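Open day at Famcombe Town

I'd been promising myself a proper nose round Famcombe's new ground since it opened last November, and on May 11, 2019 they finally threw the gates open to anyone who fancied it. Free entry, parking a fiver (cheeky!), and a queue for bacon rolls that went right past the ticket office.

The tour groups were capped at 36, so I hung about for the second one. First stop was the Coller Stand, the big one along the east side, and I have to say the view from the back row is miles better than anything we had at the old place. Capacity is 3192 all in, which sounds tiny until you remember we used to stand on a grass bank with one working toilet. The seats are a bit tight on the knees, mind you, and I'm not exactly tall.

Then down the tunnel, past the dressing rooms (the away one is painted a horrible mustard, I loved it) and into the Trondero Suite, with various displays and stalls to poke about in while they sorted out the pitchside bit.

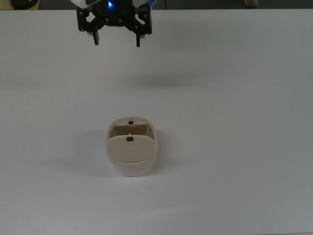

Black gripper over a white tabletop, with a little blue light.

The pitch itself was roped off for reseeding, but we got to sit in the dugouts and shout at an imaginary linesman, and I enjoyed that far more than a grown adult should. The El-Sayed end, behind the far goal, still has no roof. It's meant to be done before the season starts. I'll believe it when I'm dry under it in January.

Last stop was the club shop, where I'd sworn I wouldn't spend anything and came out £10 lighter with a scarf. Season tickets were on sale too, £159 if you don't mind standing. I took the form home and it's on the fridge now, next to the gas bill.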